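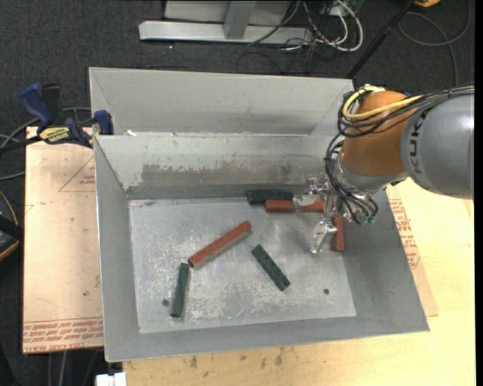 Stougaard Bin Picking Add-on, reviewed after 400 picks
Posted 19/12/2019 by Antonina Antoniuk
Verdict: wait for the next version

The brochure from Stougaard says this software will empty a bin of mixed parts "without supervision". I would like to meet whoever wrote that. We ran it on our KUKA arm with a two-finger gripper and plain rectangular blocks in red and green, which is about as kind a test as you could set. There are no odd shapes in it and nothing soft.

Out of 400 attempts, 40 ended in a stop. I could live with that if the stops were all missed grips, but most of them came from the fingers touching the bin. A block lying in the open is no trouble. Put one close to a side wall and the planner still wants to come at it from the wrong side, leaning the tool into the metal. Our bin has sloping walls and the software treats them as upright, even after you load the correct model. Support told me this was a calibration matter. I calibrated it again, twice, and got the same result.

The worse fault showed up on pick 456, in a second run I started after the update. The gripper closed on nothing, reported a good grip, and the arm set off for the drop point at full speed. Then it came back for the next block, opened, and put a fingertip hard into the floor of the bin. The force limit we had set did not trip. I pressed the stop button myself.

Nattawut Chuensuk went through the log with me. The update had put the force limit back to its default, with no warning on screen and one line about it on page 14 of the release notes. For a safety setting I think that is poor, and I said so to Stougaard. Their reply thanked me for my feedback.

Good points: setup took an afternoon, the part detection is decent, and red and green gave it equal trouble, so colour doesn't seem to matter.

If you already own it, check your limits after every update and clamp the bin down. The Drevar package we had before was slower but it kept its settings.

Two stars out of five.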